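The Robot That Said the Room Was Clean

By Léonie Besson

The sales deck for Nitley runs to 62 slides, and the word "reliable" turns up early and often. The log from the hotel at Nallstead is shorter. It covers one overnight trial in December, and it has a line near the bottom that should bother anybody thinking of signing a lease on one of these machines. The line says "room complete." When the housekeeper opened the door a little before 6 a.m., there was a bottle under the sofa and a wrapper on the carpet.

A bottle under a sofa hurts no one. But Nitley had been told to pick up the trash, and it reported that it had. Between the order and the report, a grip failed, and the software carried on as if it hadn't.

Baptiste Pichon, an engineer at Brudavness, the company that builds the robot, took me through the fault without much fuss. The gripper decides it has hold of something by how far its fingers close. If they stop short, there must be an object between them. A stiff bottle is easy. A thin wrapper is barely there at all, and the fingers close nearly as far with it as without it. To stop the robot from reporting misses that weren't misses, the team had loosened the threshold. After that it counted almost anything as a catch, including a pinch of carpet pile.

"We tuned it for the bottle," Pichon said. "Then we tuned it for the wrapper, and we didn't go back and check the bottle."

The bottle, he thinks, was squeezed near the cap, slipped and rolled. The arm traveled to the bin, opened over it and logged a deposit. I asked whether anything on the robot looks into the bin afterward. The cameras could, he said. The software didn't.

Brudavness does its practice runs in a furnished bedroom, with two arms, one bin and the sort of litter a guest leaves behind.
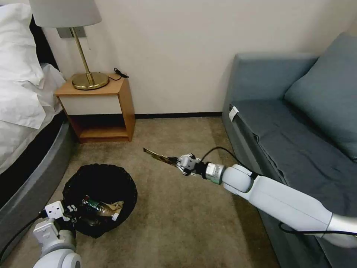 A wrapper in the right gripper, with the bottle already in the bin.
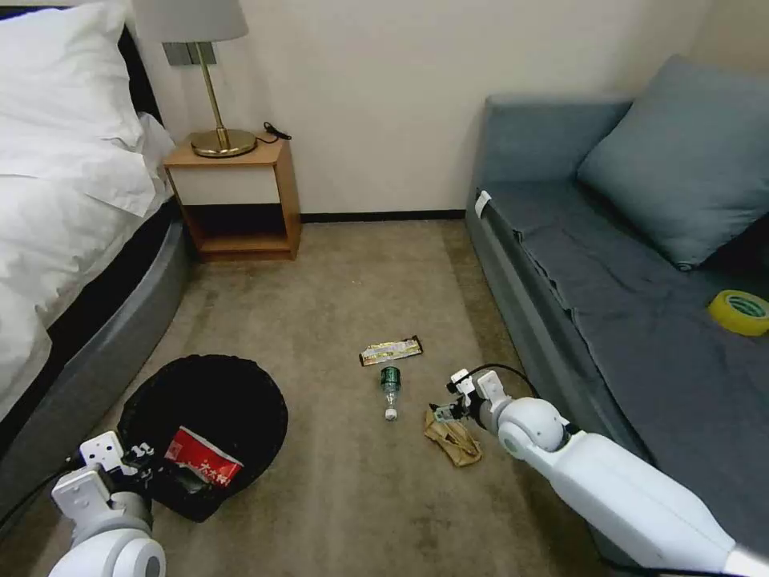 What happens when the robot drops something?
It is supposed to stop, look again at the floor and retry up to 3 times before calling a person. At Nallstead it didn't know it had dropped anything, so none of that started.

The company's answer is a software update. Nitley now compares a view of the floor before each pick with one taken after, and it won't close out a room while anything it marked as litter is still in sight. Brudavness says it ran 112 pickups on the new version without a false report. That's a fine start – and it's a small number for a product meant to work every night, in rooms nobody has tidied for it first.

It also leaves the sofa problem alone. "Still in sight" is the weak part of that promise. A bottle that rolls under the furniture is out of sight, and as far as I could establish, the new check would pass that room just as the old one did. When I put this to Pichon, he said the team was "aware of the case."

Wilson Nina, who oversees housekeeping at Nallstead, is less worried about bottles than about what else ends up on a hotel carpet. Broken glass is one. Medication is another, with families checking in behind whoever left it. Her staff used to look under things out of habit. During the trial, she noticed them trusting the screen in the hallway, and she has since told them to ignore it.

The lease Brudavness quoted the hotel was $3,000 a month. Nina did the sum with a housekeeper still walking every room after the robot, and she hasn't signed. The trial unit has gone back. Brudavness would like to return in the spring with the update installed, and she has asked to see the logs before she says anything about dates.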